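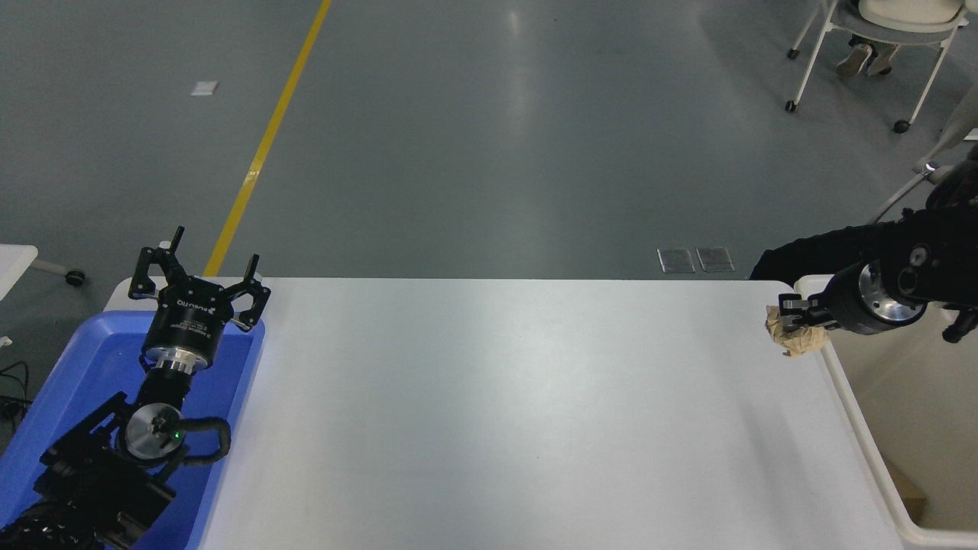 Fight gloves supplied by a promoter are commonly reused within a single event, and the condition of the padding over the knuckles may change between the first bout and the last. The present section describes how padding thickness was recorded at six amateur Muay Thai events and how the readings were prepared for analysis. All readings were taken away from the ring, before and after each bout in which a pair was worn. A glove was placed palm down on a white rectangular table with a flat, matte surface (Figure 1), and the gauge was zeroed against that surface at the start of every session. Textured or padded tops were excluded after pilot work showed that they gave under the gauge foot and shifted the zero. The table was checked for level in both directions, and the check was repeated if it had been moved during the session.

3.2 Gloves and events

Gloves came from two suppliers, Praltden and Bradus. Both makes were lace-up models with layered foam padding, and both had been approved for use by the sanctioning body of the event concerned. Velcro-closed gloves were left out, as the closure prevents the cuff from lying flat and tilts the knuckle panel under the gauge. Each glove was given a code, written in marker inside the cuff, that identified the supplier, the pair and the hand. Corner staff were told that gloves were being measured but were not told which pairs had been used earlier in the evening.

The allocation of gloves to boxers was left to the promoter. In practice this meant that pairs in the more common sizes went out more often than others, and that the number of bouts per pair was not balanced. The first event was held on 13 October 2018, and the last took place in January of the following season. A bout was included if both boxers wore coded gloves, if the pair had been measured before issue, and if the gloves were returned before the next bout began. Bouts stopped in the opening round were retained. Excluding them would have removed many of the contests in which padding received few but heavy impacts.

3.3 Measurement protocol

Padding thickness was read at the midpoint of the knuckle panel with a digital thickness gauge (Clirnus) fitted with a circular foot. The load on the foot was fixed at 300 g. This is lower than the load used in most material tests of foam, and it was chosen so that the reading itself would not compress the padding to any lasting degree. The foot was lowered by hand, the load was left in place until the display settled, and the value was read aloud by one operator and entered by a second. Three readings were taken per glove, with the foot lifted clear between readings. The median was used.

Surface moisture was removed with a dry cloth before the reading after a bout. No attempt was made to remove moisture from the lining. Gloves with visible splits in the outer shell were photographed, measured and then withdrawn from issue by the head official, and their last reading was kept in the data set with a flag.

The interval between the end of a bout and the second reading could not be held constant. Gloves had to be unlaced, the tape cut and the wraps inspected, and on busy cards the return of a pair was sometimes delayed by a medical check. The interval was therefore recorded for every pair and entered as a covariate. Foam recovers part of its thickness soon after loading ends – Howlader and Mollah describe the same effect in shin guards – so that a late reading will tend to understate the change produced by the bout.

3.4 Operators and agreement

Two operators, S. Wanigasekara and K. Siddiqui, took all gauge readings. Before the first event they measured 12 gloves independently, in different orders, and without sight of each other's values. Disagreement was largest for gloves with a pronounced ridge where the knuckle panel meets the finger seam, and the definition of the midpoint was changed as a result. It is now taken along the line of the middle finger, halfway between the wrist-side edge of the panel and the seam, and is marked with a removable dot. The same gloves were measured again under the revised definition, and only those later values enter the agreement analysis.

Operators worked in the same roles throughout a given event and exchanged roles at the next. Neither acted as an official at any event in the sample.

3.5 Bout variables

Each bout was filmed from a fixed position at ringside. Punches that landed on the head, body or guard were counted from the recording by I. Abeysekara using the Matubbar notation, in which a punch is coded by hand, target and whether it was delivered in or out of the clinch. Punches in the clinch were coded separately since they are short, often land with the side of the glove, and are unlikely to load the knuckle panel in the same way. Kicks, knees and elbows were not coded, except where a kick struck a raised glove. Such blocks were entered as a single count per hand.

Weight class was taken from the official result sheet. Where a bout had been made at a catchweight, the boxer was assigned to the lower of the two adjoining classes. Hand-wrap method was recorded as gauze and tape or as reusable cloth, according to the signature sheet completed by the wrap inspector.

3.6 Data preparation

The complete data set holds 867 glove readings after removal of entries with a missing code or an unreadable time. Readings were expressed as the change from the first value obtained for the same glove on the same day, so that differences in initial thickness between suppliers would not dominate the model. A linear mixed model was fitted with glove nested in event, and with landed punches, blocked kicks, return interval and supplier as fixed effects. Residuals were inspected by plot. Flagged gloves were included in the main model and dropped in a sensitivity run, the results of which are given together with the main estimates in Section 4.

Weight class was entered only in the second model. It is closely tied to glove size under the rules in force at all of the events, and the two effects cannot be separated with the present sample.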